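An afternoon with the hands at Hosthorpe
Interview with Nermin Gökçe, demonstration lead at Stemard

When I arrive at the Stemard building in Hosthorpe, the door is open and Nermin Gökçe is already speaking with a family from Ollerlow. It is the open afternoon of the robotics group, which takes place every November, and she asks me to wait until the first round is over.

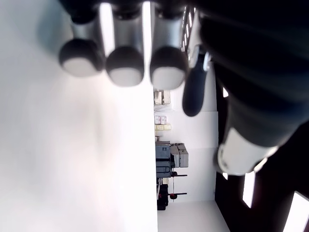
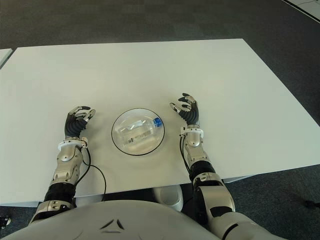

Photos: Stemard, open afternoon, Hosthorpe

We sit down later in the small kitchen behind the hall. Gökçe has been with the company for three years, and before this she worked in the packaging trade, where she looked after machines which did one movement the whole day. I ask her what has changed for her.

"The old machines were very sure of themselves," she says. "They knew where each carton would be. If the carton was not there, they took the air and put the air in the box. With a hand like ours, you cannot work in this way. The hand must come to the object as it is."

The object, for most of the afternoon, is a plastic water bottle in a clear bowl. Visitors often expect something bigger, and one man asked her at the door if there would be walking. She does not mind this. For her the bottle and the bowl are a good test, and she chose them herself.

"A transparent bottle in a transparent bowl is not a friendly thing for a robot," she explains. "There is light on the plastic, light on the bowl, and behind everything a white table. You and I see at once what is bottle and what is bowl. We have also learned this, but we have forgotten that we learned it. And the bottle lies on its side, so the hand cannot simply close from above as it would on a standing one. It has to respect the edge of the bowl."

I ask why there are two hands for a task which a child would do with one. She laughs and says that the child would also use two, if the bowl started to slide. One of the aims is that one hand steadies while the other takes. Also, the group wants to find out when the robot should change from right to left, and for this it needs both hands near the work from the beginning.

The programme that I was given at the entrance speaks of "45 minutes with the hands". In practice each round has its own length. The visitors stand at the side of the table, Gökçe tells them what will be tried, and then she is silent. This silence surprised me. Most demonstrations I have attended had music, or a person with a microphone who filled each pause.

"If I talk, they look at me," she says. "I would like them to look at the fingers. Also my colleagues need quiet, they are listening to the joints. You can hear when a finger works too hard, before you see it on the screen."

She takes a pen from the table to show me what she means by a good grip, and holds it with three fingertips and the thumb, very lightly. A beginner in robotics, she says, always wants to close stronger. A water bottle teaches you quickly that this is wrong, for the thin plastic gives way and then springs back, and the contact is no longer where you thought it was. On her previous job she would have solved this with a suction cup. "And it would have been a correct solution there," she adds. "I do not say that everybody needs fingers."

The software for planning the movements is called Mowat inside the group. I wanted to know if it is finished. Gökçe answers carefully. It is used each day, she says, and each day somebody writes a complaint about it on the board in the corridor. She counts this as a good sign - a tool without complaints is a tool which people have stopped using.

We come to the question of success. I ask her directly how often the bottle comes out of the bowl, and she asks me back which bottle, which bowl and at which hour. In the hall the light changes in the afternoon, and she would not give one number for all of it. What she offers is the way they work: before a task may be called stable, it must be tried 100 times, with the object put down by different people. "Engineers put the bottle where they know the robot likes it," she says. "They do not want to cheat. The hand of the engineer does it alone. So we ask the person from accounting, and she puts it very honestly."

The visitors help with this also. Children in particular are invited to say how the bottle should lie. A girl from Ollerlow wanted to know if the robot was thirsty, and a retired toolmaker wanted to know the play in the finger joints, and Gökçe says that the second question took much longer to answer.

Is she not worried that people go home disappointed, after they have seen films of robots which dance and jump?

"Some of them, yes. I was also disappointed on my first visit, before I worked here. I thought, so much metal for a bottle. Then I went home and I watched my own hand when I took a cup out of the sink, and I could not say how I had done it. I would be glad if one or two visitors do the same this evening."

At four o'clock the next round begins and she has to go back to the hall. The rest of our conversation takes place standing, between two groups, and it is mostly about the next open afternoon. Gökçe would like to have a glass with a narrow neck and a spoon inside. Her colleagues are against it. She has already bought the spoon.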